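Book mending at the Jergate library room: where we've got to

I have fallen completely for wheat paste. If you had told me last March that I would be standing over a saucepan at 7 in the morning, stirring flour and water and feeling excited, I would have laughed, but there I was, and the paste came out smooth as custard!

For anyone new to the newsletter, the mending group looks after the children's shelves at Jergate and, from this spring, the overflow from the Zemovthorpe branch. Zemovthorpe sent over 400 books in one go. Some only need a torn page closed up. Others have been chewed, bathed, colored in and (in the case of a very tired atlas) used to press flowers, which were still inside and are now in a jar lid on the windowsill because I couldn't bear to toss them.

Da-eun Cha taught the first evening of the new season, and it was wonderful. She started with hinges, since a loose hinge is the thing that sends most picture books to the discard pile, and it's one of the easiest repairs to learn. You stand the book upright, open the covers a little, and look down the gap at the spine. If you can see daylight between the text block and the case, you roll a knitting needle in glue, slide it down the gap, turn it gently and pull it out. Then wax paper goes inside each cover, the book gets closed, and it sits under a weight overnight. Go easy on the glue! My first one had so much in it that the endpapers stuck together and I had to start over with a fresh sheet.

Then came torn pages. We're using Japanese tissue now, and please, please stop using clear tape at home. I know it's quick. I did it for years with my own kids' books. But it yellows and creeps and lifts the print when somebody like me comes along later to take it off. Tissue is torn along a damp line so the edge is feathery, and a feathery edge nearly disappears once it's pasted down. Da-eun mended a rip right across the face of a bear, and from arm's length I couldn't find it.

We do argue about a few things. Malcolm Horrocks thinks we should rebind anything with a broken spine, and he does lovely work – his cloth spines are so crisp they make me a bit jealous. I'm on the side of keeping the old covers wherever we can, scuffs and all, because a kid who loved the book with the dented blue cover will go looking for that cover. We've agreed to decide book by book, and to let Malcolm have the encyclopedias. He has already picked out his cloth (dark red, gorgeous).

A word on supplies. The roll of tissue will see us through to summer. We're low on wax paper and on the small brushes, the soft flat ones, and we could use more bricks for weights. Wrap them in a scrap of fabric first so they don't scratch the covers. Old phone books are great too if you still have any. Someone left a bag of bone folders on the hall chair with no note, and whoever you are, thank you, they're in use already.

Several of you have asked whether you can bring in a book from home. Yes, one per person per evening, after the library books are done. Family cookbooks seem to be the favorite. I worked on one with a page so thick with butter that paste wouldn't take at all, so we left the page loose in a paper sleeve and sewed up everything around it. The owner didn't mind a bit. That page is the pie crust, so it comes out all the time anyway.

Our big aim is 1000 mended books back on the shelves, across both branches. It sounds like a lot, but once you have done a few hinges your hands get quick, and the simple ones go by in the time it takes to drink a cup of tea. I would love to see more people try. You don't need steady hands or any craft background. There are 30 places for the spring sessions, and beginners sit next to someone who has done it before.

Sign up on the sheet by the front desk, and put a star by your name if you'd like to learn sewing as well.

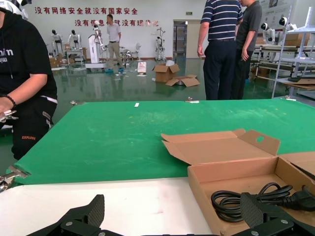 Sewing will be on the later evenings, after everyone has had a go at hinges and tissue. Bring an apron, because the paste gets everywhere!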